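## Plidow Tabletop Manipulation Environment

Plidow is a simulated test environment for research into the handling of small objects, developed at Illemmont and distributed by Gittins. It is supplied to laboratories that need to compare control policies under identical conditions before committing time to hardware.

The standard package contains a single arm with a two-finger gripper, a pedestal mount, a table and a furnished room. Lighting and object placement are set from one configuration file.

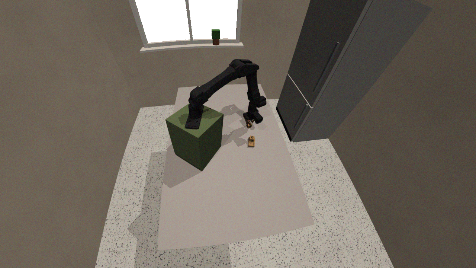
*Standard room with pedestal-mounted arm, gripper close to the table surface.*

### Method

Each policy is trained on 128 demonstrations and then scored on 374 unseen starting layouts. A trial ends when the task is complete or the time limit is reached. Partial completion is recorded separately -- it does not count towards the success rate. 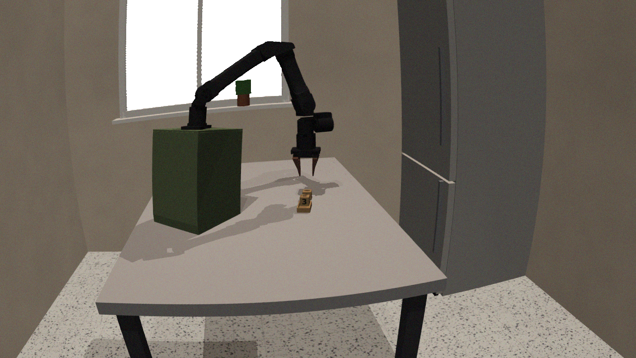 Viewpoint is treated as a variable in its own right. Users may train from one camera position and evaluate from another, and the scoring tool reports the two conditions side by side. In the reference study carried out at Mallville, policies trained with 2 viewpoints lost far less accuracy under a changed camera than those trained with one.
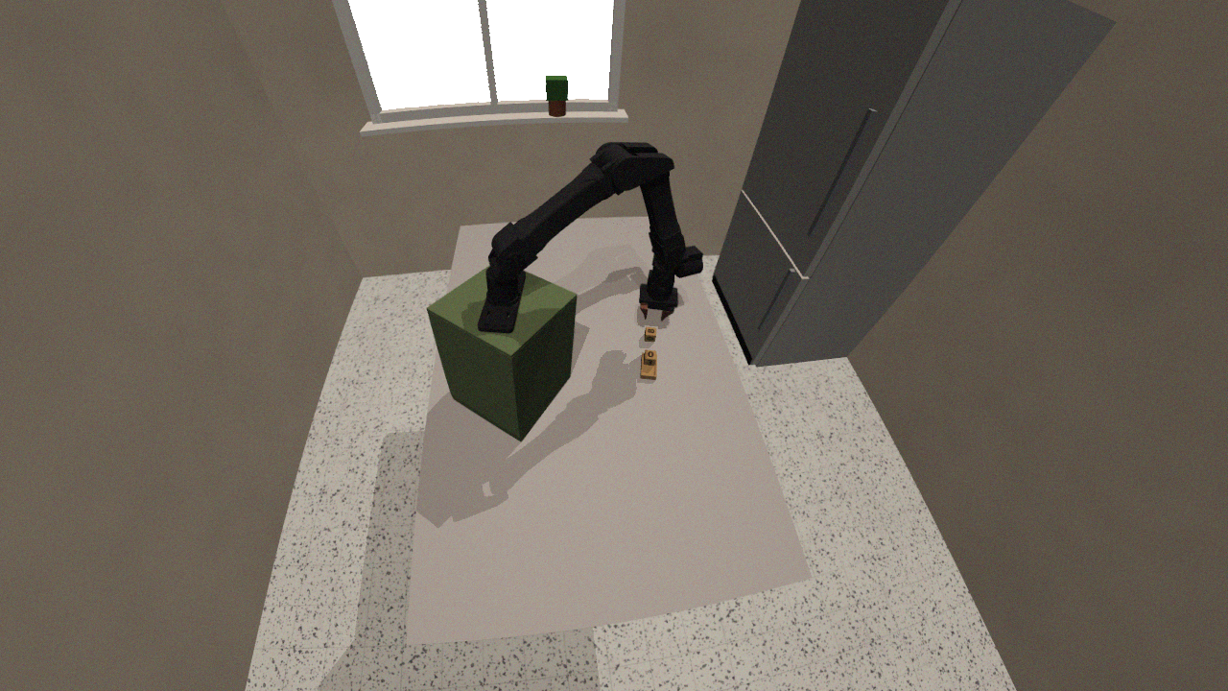
*Gripper above two small wooden pieces.*

### Supply and support

- Licence: per laboratory, with up to 8 workstations
- Included: environment, scoring tool, reference policies
- Optional: additional object sets and room layouts

The current release is dated 22nd January. Revised lighting presets will follow in February and will be issued to existing licence holders without charge. Results obtained with earlier presets should not be combined with those from the new set.

Enquiries regarding academic licences should be addressed to the Gittins sales office.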